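Quilted duvet, fill weight for a warm room

morikawa_k
13 August 2019
Looking at two cotton quilted duvets, 400 gsm and a lighter one. Room sits at 60 percent humidity most of August. Does box stitching stop the fill from shifting?

Muvura
Mostly. Stitch spacing matters more than fill weight. Mine is white, quilted, machine washed at low spin.

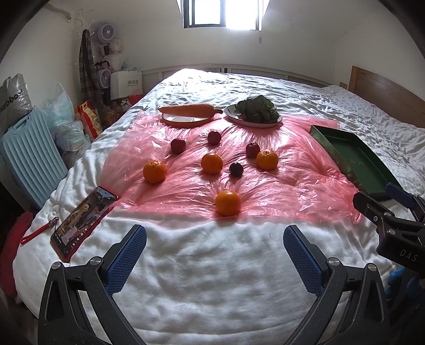

My white one, with oranges on a pink plastic sheet.

kekevus
Disagree on spacing. Wide boxes are fine if the fill is bonded – loose fiber is what migrates. 400 is too heavy for that room.

morikawa_k
Bonded, per the label. Made in India.

Muvura
Then skip the 400. I still would not go wide on the boxes.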